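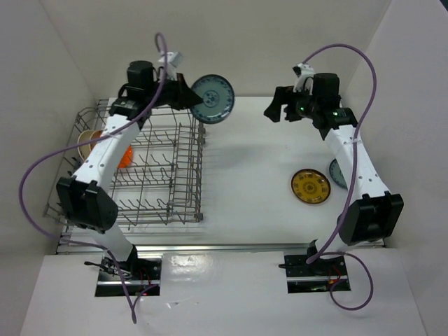

Budget for the table before you budget for the arms, Hefin Jarman told me when I started this entry, and I still think he's right.

**Bench cell costing** is how a small shop plans what it'll pay for a two-arm dish-handling setup. I learned it on the Guverow bench, and my first plan was a mess! I'd put 3,000 dollars down for mounts, enclosure and cabling, then forgot the rack and the plates completely (plates chip, so buy extras). Hicham Hamdy's version splits it better — 2,000 for the structure, with the rest held back until the arms are bolted in.
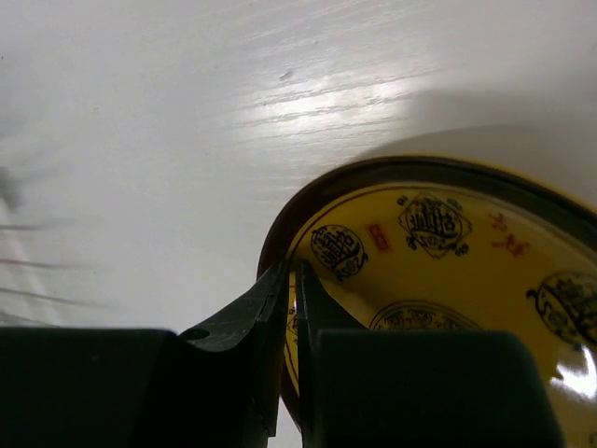 *Gripper fingers at the rim of a patterned yellow plate.*

Fingertips get their own line. I put 50 dollars a month there and review it every March. Skaltach sells them in pairs, so order two pairs per arm.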